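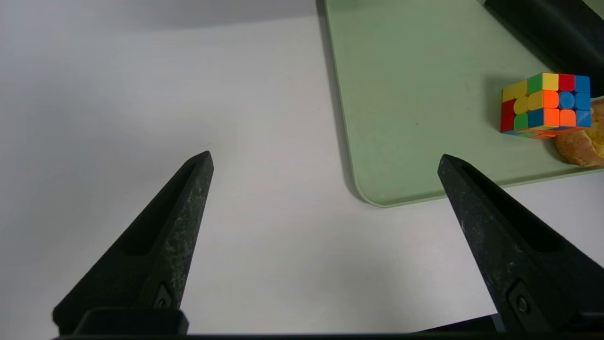 Black gripper fingers, held open and angled in towards each other.

Naddale are through to the grand final, and I've got no voice left to tell you about it, so you'll have to read it instead.

They beat Halliday 84-79 at the Trumano Centre in Nemstead, after trailing at every break, and Osaze Uzor became the club's all-time leading scorer somewhere in the middle of the mess. I say somewhere in the middle because half the building missed it. The ball had barely dropped through before Halliday were off up the other end, and the ground announcer was still fumbling for his bit of paper when they scored at that end too.

The crowd was given as 377, and it sounded like more. The Halliday mob brought a drum. The Naddale mob brought another drum, and the two of them never once agreed on a tempo.

For the first ten minutes it looked like being a long drive home. Halliday came out in a zone that Naddale plainly weren't expecting, and the shots they're used to getting from the corners just weren't there. It was 24-17 at quarter time, and it was only that close thanks to Chang-ho Oh, who kept poking the ball loose out near halfway and running off with it. He had five steals on the night, and I reckon three of them came before most people had found a seat.

“I could see where they wanted to go with it, so I went there first,” Oh told me afterwards, with a bag of ice on one knee and a sausage roll in his hand. “Coach doesn't love it when I gamble like that. She loved it tonight, but she doesn't usually love it.”

Coach is Geum-ok Ra, in her second season, and no, she doesn't love it. I asked her about the gambling and got a long look. She did say the second quarter was the worst she's seen her side rebound since pre-season, and she was being kind. Halliday had second and third goes at everything. The margin was still seven at half-time, 45-38, and I wrote in my notebook “need Osaze to wake up”, underlined, which I'm now a bit embarrassed about given he already had ten.

A bit of background for those who don't follow the club closely. The Naddale scoring record had belonged to Ivars Ramanauskas for as long as I've been covering this league. He made 2,293 points in 253 games, nearly all of them from within arm's reach of the hoop, and he did it with a haircut we don't need to go into. Uzor started the night needing 23 to go past him. Everyone in the place knew the number. There were kids behind me with it painted on a bedsheet, and they were crossing it out and rewriting it as he went, until by the third quarter the sheet was mostly paint.

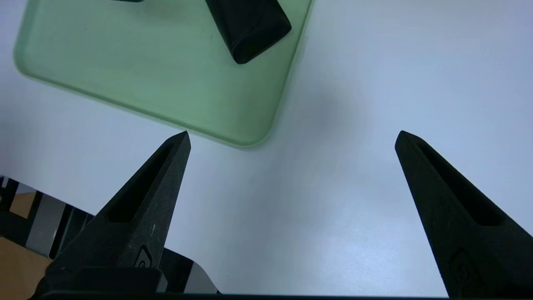
Ra went small after the long break. She sat both her big blokes, pushed Uzor in to play at the post, and told the guards to shoot if they were open and not to look at her first. It was a brave call against a side that had been eating them alive on the glass, and for two minutes it looked a terrible one. Then Halliday's centre picked up his fourth foul chasing Oh around a screen, had to go and sit down, and the whole shape of the game changed.

Naddale got it back to 62-61 at the last change. The Halliday coach, Raluca Dobre, spent most of that break with her clipboard pressed flat against her forehead, and I felt for her. Her side had led all night. They'd done nearly everything right, and there they were with one point to show for it and their best rebounder stuck on the bench with a towel over his head.

The record went a few minutes into the last quarter. Uzor had drawn level from the free throw line — two from two, dead quiet, even the drums — and the basket that took him past was about as plain as they come. He caught it on the left side, took one dribble, put up a little hook over the wrong shoulder and in it went. He told me later he'd been trying to pass.

“That's the truth, I was looking for Chang-ho,” Uzor said. “He'd stopped running. I had to do something with it.”

(Oh, when I put this to him, said he had not stopped running. I'll leave it with the two of them.)

There was no stoppage. I'd half expected one, and I know the club had asked, but you don't get those in a semi-final with the game in the balance, and fair enough too. Ramanauskas got up out of his seat in the second row and clapped with his hands over his head, and a few people around him worked out what had happened and stood up as well, and it sort of spread along the side of the court from there. It was lovely, and it was all over in ten seconds, with Halliday having gone the length of the floor and scored while we were all looking the other way.

The finish was tight and fairly ugly. Halliday were back in front by one with under three minutes left, after a three from so far out that Dobre had her hands up in protest before it landed. Naddale answered with a put-back. Then came the play everyone will be arguing over at work, when Oh went to the floor under the Naddale basket with two Halliday players on top of him and the whistle went for a travel against the blue side. I was at the wrong end and couldn't tell you. The woman next to me, a Halliday supporter, was extremely sure, and she told me about it in some detail.

Naddale made their free throws from there. That hasn't been a given this year! They've lost at least two games from the line by my reckoning, and when Uzor went up with eleven seconds to go and a three-point lead I noticed Ra had turned round and was studying the back wall. Both went in. That took him to 26 for the night and a new mark of 2,297, which the kids with the bedsheet had no room left to paint.

Dobre was gracious in the corridor, if short. “We had our chances and we left them there,” she said. “They were tougher than us on the ball in that last quarter. I'm not going to talk about the travel.” She then talked about the travel for a little while, off the record, and I've promised to keep it that way.

I caught Ramanauskas on the way to the car park. He's been out of the game a good while and coaches juniors over in Nemstead these days, and he'd had his phone ringing since the siren. He seemed happy enough about the whole thing.

“People kept asking if I'd be sad,” he said. “It's a number in a club handbook. I'd like them to win the next one, that would make me happy. And he should have had it last year, if his ankle was right.”

The ankle does matter, by the way. Uzor missed a good stretch of last season with it and was limping a touch when he came out to sign things for the little ones. Ra says he'll train lightly and he'll play, and that if I write anything more dramatic than that she'll stop returning my calls. He'll train lightly and he'll play.

The grand final will be back at the Trumano Centre later in May, against whoever comes out of the other semi. Naddale haven't been in one since before half this team could drive. Tickets go on sale at the Naddale clubrooms first, from 9 am, and then at the stadium box office for whatever's left over. If you're a member, bring your card, they do check now. There'll be a bus as well, leaving from the clubrooms car park, and if you want a seat on it you'll need to put your name on the sheet inside the front door.

Both drums, I'm told, are coming.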